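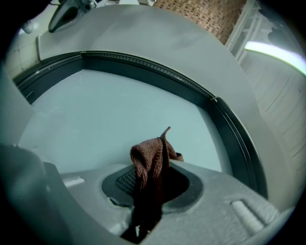

The brown cloth, all scrunched up.

December 5, 2019

I have been meaning to write about the great kitchen roll question since May, when my sister came to stay and we got through four rolls in a week (two small boys and a lot of blackcurrant squash, I'll say no more). After she'd gone I put the fifth roll at the back of the cupboard and decided to see how long I could manage with cloths alone. It's still there!

I started with what we had, mostly old bath towels. The blue ones had gone thin in the middle but the ends were perfectly good, so I cut them into squares and ran a zigzag stitch round the edges on my mum's old Deria, which grumbles over anything thicker than a pillowcase. I ended up with some 70 squares, far too many for a house with one sink in it, and a fair few went off to my neighbour Ismael Teixeira for his greenhouse windows. He brought back tomatoes, so I did rather well out of that.

What I've learned, for what it's worth. Wash them before you use them, even if the towel they came from is older than your children. Never use fabric softener, as it leaves them sliding the water about the worktop. And have a lidded bucket under the sink, because a damp cloth left in a heap for two days is a thing you only do once. I wash mine at sixty with the tea towels and dry them over the banister — my husband has stopped mentioning it.

The one job I haven't cracked is bacon fat. I've tried wiping the pan with newspaper first, which works up to a point but leaves my fingers black. If any of you have a better way, do tell me in the comments. I read them all, even when I'm dreadfully slow to answer.

Next time, the airing cupboard, if I'm brave enough to open it.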